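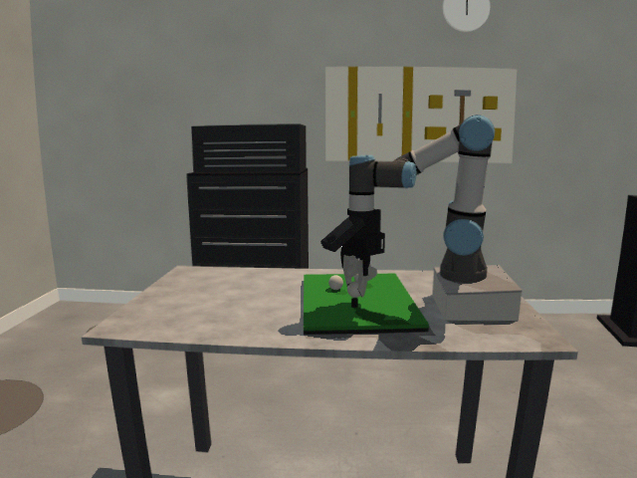 Rendered view: table-mounted arm over the green work board.

Presine Bench Cell
Simulation-first arm cell for training rooms and small workshops

We love this one. The Bench Cell comes with a full simulated twin, so your team can practise the safety checks on screen before anyone plugs in the arm. Set a limit, break it, see what stops and why, then do it all over again!

Good practice pack
Every cell ships with the Hutby rule sheets, written in plain words and short enough to pin up by the bench:

Keep the work board clear of anything the task doesn't need.
Mark the full reach of the arm, elbow included (people always forget the elbow), and keep hands out of it while the drives are live.
Use reduced speed for teaching, 200 mm per second at most.
Test the stop button at the start of each shift and sign the log.
Run any changed program in the twin first, start to finish.

The sheets are a starting point. You still need your own risk assessment for the finished cell, gripper and parts included, and the Rowbotham workbook has blank forms for that.

Details
Reach: 620 mm
Pedestal fixing: bolted to table top
Practice tasks in the twin: 61
Log entries stored: 1,000
Software: Rikard, desktop version

Rule sheets last revised 4/17/19. The next revision is due in October and will be free to download for all owners.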